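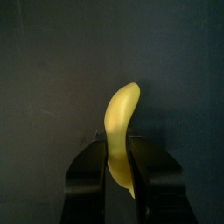
Why does a dishwasher stop draining when nothing is wrong with the pump? Most often the filter or the drain hose is blocked, and both can be checked at home with a towel and a screwdriver.

Mar 22, 2025

Dishwasher again. It finished the evening load with gray water standing over the filter, same as in November. I had already looked up what a service call costs and did not like it, so I decided to give it a morning before phoning anyone.

It's the Lolter Evo that came with the house. The manual covers the Evo and the Villa together, and half the drawings are of the Villa, which has its filter on the other side. I lost some time to that.

Switched it off at the breaker and bailed it out with a measuring cup and then a sponge. The filter twists out to the left. There was rice in it and a piece of label off a jar, but not enough to stop anything. Washed it in the sink with an old toothbrush and set it on the drainboard.

Called Rosemarie Rathjen, who had the same machine before she moved. She asked if I'd looked at the hose where it joins the pipe under the sink. I had not. She said hers was packed with grease at that spot and the pump was fine the whole time.

Pulled out everything from under the sink. The clamp was rusted and took both hands. Put the roasting pan underneath, which was a good thing, as more water came out than I expected. The end of the hose was nearly closed up with something like candle wax. I scraped it with the handle of a wooden spoon, then took the hose out to the yard and ran the garden hose through it until it came clear.

New clamp from the hardware store in Cloltunholm. They only sell them in packs, so now I have spares. While I was there I ran into Katia Ferri, who told me to loop the drain hose up high under the counter before it goes down to the pipe. Mine had been lying flat on the cabinet floor. I put a hook in and hung it – not pretty, but it's behind the trash bags.

Ran the rinse cycle with nothing in it. It drained all the way. Ran it a second time with the cabinet door open and a flashlight on the clamp. One drip, gave the screw another turn, no more drips.

Total was 20 minutes of work on the hose and most of a morning on everything else. Left a dry paper towel under the joint overnight. If it's damp tomorrow I'll redo the clamp.

Still need to order a door seal. The bottom corner is going stiff. Also put the sink stuff back, except the silver polish, which had leaked and went in the trash.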